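Wrist view planner keeps hugging the divider - cost map or camera offset?
Flurnus forum > Planning and control 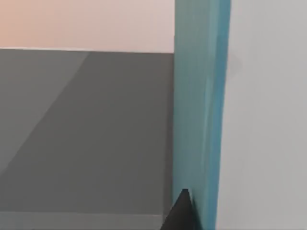 Wrist camera render from the sim, fingertip at the foot of the teal panel

paju_or_bust
Posted 2025-01-29

Running the Paju planner against our simulated bench. Grey top, teal upright panel, nothing to pick up yet. The plan is legal, the collision checker is delighted, and the finger still ends up snuggled against the panel like a cat on a radiator. Clearance is set to 43 mm. I've been through the config twice and the number is definitely in there.

Seed 3885 if anyone wants to reproduce. Other seeds do it too, only less brazenly.

Wirum
Which clearance? There's one for the path and one for the goal pose, and the goal one defaults to zero. Past me thought this was sensible.

paju_or_bust
Path. I did not know there was a second one. Will try.

Jana Voß
I'd look at the collision geometry before touching any clearances. The render shows the panel with real thickness, a broad face and a darker blue edge strip, but if the importer has made a zero-thickness plane out of it, the distance query gets odd near the border. Draw the collision meshes over the visuals and see whether they agree. Mine didn't, for most of April.

kettle_logic
Disagree with Jana, sorry. A plane would give you trouble on both faces, and you'd see the finger going through now and then. My money's on the hand-eye transform. From one image you can't tell whether the finger is near the panel or just lined up with it.

Jana Voß
Fair about the image. Less fair about planes, which misbehave in more ways than you'd like. And this is sim, the transform comes straight out of the scene file. Who's going to get it wrong?

kettle_logic
The person who wrote the scene file.

Hartmut Schwerdtfeger
In Brumgate we log the minimum distance at every waypoint and plot it. Some 1300 waypoints on a long run, takes no time at all. If it drops only at the last one, Wirum is right. If it's low the whole way down, Jana or kettle. It does rather spoil the guessing.

paju_or_bust
Plotted it. Sits nicely above 43 all the way along, then falls off a cliff at the final waypoint. 2 mm. So goal clearance it is, and I've set it to match the path one.

Now it says no valid goal found.

Wirum
Well, that's the planner working. Your goal pose is inside the margin you just asked for. Move the goal or shrink the margin.

Jana Voß
Still draw the meshes.

kettle_logic
Still check the transform. 2 mm from which bit of the finger, by the way? If the checker is using the tip and your goal frame is between the fingers, you'll be chasing that next.

paju_or_bust
I was going to have lunch.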